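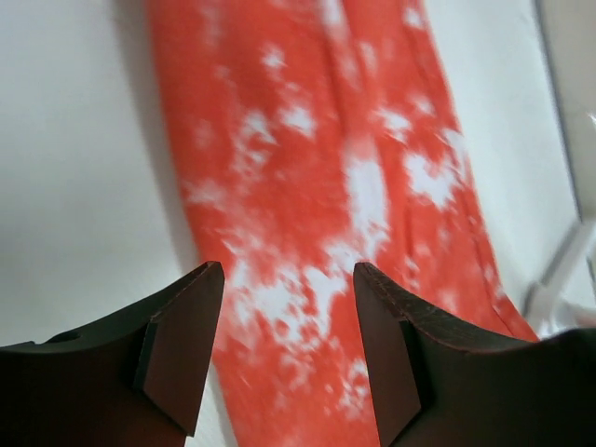
Red and white mottled cloth on a white surface.

Folding a mottled cloth for storage
Posted in Household Textiles, Gandholm Community Help

I should be grateful for advice on folding a long cloth with a blotched red and white pattern. The selvedge is difficult to find against the markings.

Saulius Pētersons
Please lay the cloth flat and bring one long side over the other.

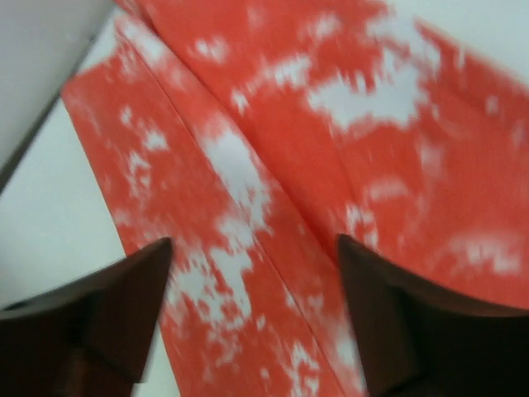

Smooth the crease from the centre outwards, then fold the length in half — twice if the shelf is narrow. Cloths over 850 mm should be rolled.

Skument
Iron it first.

Caron
I would respectfully disagree with ironing. A white worktop is sufficient, and the colour shows clearly against it. 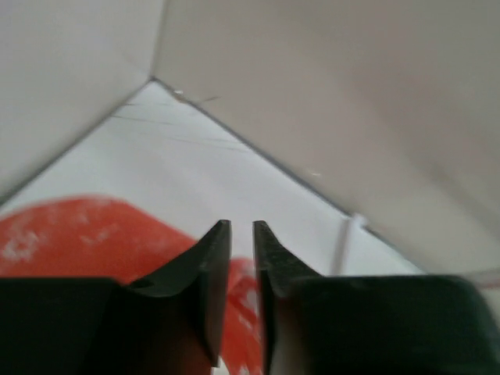
Red and white speckling against a white surface, with a corner beyond.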